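The Tidy-Up School

Teaching a machine to clear a desk means clearing a great many desks yourself

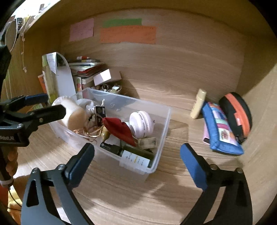
Two hand-held grippers at work on a desk in the Wodora collection. The bin holds, among other things, a spray bottle and a folded bit of red fabric.

There is a particular kind of tired that comes from putting a bottle in a bin, taking it out, and putting it in again. I know because I did it for most of a morning in October, using a pair of pincers, for a project called Wodora that hopes to teach robots how to tidy.

The people behind it, a small outfit named Gokel, don't own much in the way of robots. They own grippers. You hold one in each hand like oversized salad tongs, squeeze, and the blue-padded fingers close on whatever you've pointed them at. A camera on each gripper takes in the view, the software works out how your hand moved, and a learning system later studies the lot in the hope of doing the same with no hand attached.

My own hands, I should say, were not considered promising material. Newcomers get 14 practice runs before anything they do is kept, and I was given a few more than that.

What strikes you is how much a person knows about clutter without ever having been told. A bottle lying on its side wants to be taken across the middle. A crumpled bag wants to be pinched at the gather. A tangle of strands wants to be left for someone else. None of this is written down anywhere, so the only way to get it into a machine is to do it over and over, in front of a lens, on desks that look like desks.

Gokel is stern on that last point. An early batch was recorded at a clean white table with five wooden blocks, and the model trained on it became very good at clean white tables. Shown an ordinary shelf with paper notes stuck up behind and cords hanging off the side, it reached confidently for a shadow. So now the work happens in spare bedrooms and studies, among books and trinkets, with the light coming in however it likes.

A session lasts 40 minutes, after which your forearms lodge a complaint. Each run is then sorted by a program called Skonska, which throws out the ones where the tracking slipped or the wearer (me) dropped something and said a word. Fumbles that get put right are kept. A robot that has only ever seen perfect grabs has no idea what to do after a bad one, a problem I recognise from my own schooling.

Whether any of it will add up to a useful household helper is another matter. The current model, Mussa, can pick up soft pouches with some flair and treats anything see-through as a rumour. I watched it consider a clear plastic bin for 2 full minutes. I have teenagers who take longer, but they weren't trained on my data. Or perhaps they were.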